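Please Let the Guests Wash the Dishes

Published 12 July 2024

I grew up in a house where a guest was not allowed to stand up. If my uncle wanted more water, he had to say it with his eyes, and my mother would run. When I moved to Cavthorpe for work I brought this rule with me, the same way I brought my coats. For a long time I believed it was simply good manners. Now I think it makes many people lonely, and I want to argue against it.

My change of opinion began in June, two years ago, at the home of Estela Leiva. She had invited six of us to eat and she was late with everything. When I came in she gave me a knife and a bag of onions and said, "You are onions." I was a little offended. In my language we would say that she received me with the broom. But after ten minutes I knew the name of the man who was "carrots", I knew he was afraid of his new boss, and I had laughed more than in the whole month before.

Compare this with the dinners I used to give. I cleaned for a day. I cooked three dishes, one of them always too difficult. The guests sat straight on my sofa while I shouted small questions from the kitchen. They said everything was wonderful, and I believe they meant it, but they did not come back very often, and they did not invite me either. Vicente Echeverría, who is a good friend and so has permission to be rude, explained it to me later. "After your dinners," he said, "I feel I owe you a wedding."

This is the part that I did not understand when I was young. A perfect dinner is a kind of debt. The guest eats it, goes home, looks at his own kitchen with the one good pot, and decides to wait until he has more time or a bigger table. He waits a year. In this way we have a whole building of kind people who are all preparing to invite each other. 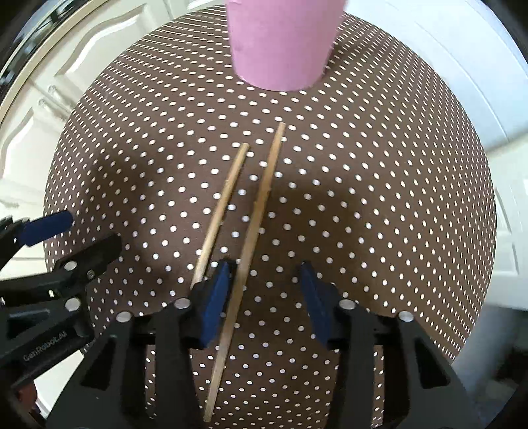
I can hear the answer of my mother, and it is a serious answer. She would say that a guest works all week, and that for one evening somebody should serve him. She is right that there is love in this. When I was sick one winter, Emiliano Jara from the second floor brought me soup and did not let me wash even the spoon, and I will remember it as long as I live. There are times when a person should sit and receive.

But those times are not every time. A healthy adult who sits for three hours with nothing in his hands begins to feel like luggage. He looks at the books on the shelf. He asks if he can help, and the host says "no, no, please", and he sits again. I have seen shy people suffer very much from this "no, no, please". Give the same shy person a towel and a wet plate, and he will tell you about his childhood. I do not know why it works so. Maybe it is easier to speak when nobody is looking at your face.

Some friends tell me that it is a question of culture and that I should not mix everything together. I accept this partly. I would not put my aunt to peel potatoes on her first visit — she would take the next bus home. With older people I still run for the water. What I ask is only that we notice when the rule serves the guest and when it serves our own pride. Mine, I must confess, was mostly pride. I liked to be thanked.

Last week I made rice and one vegetable, and the vegetable was a little burned. Joaquín Huenchumán washed, I dried, and we put half of the things in the wrong cupboard. I am still looking for the small strainer. He has invited me for next month and he has already told me that I am responsible for the salad.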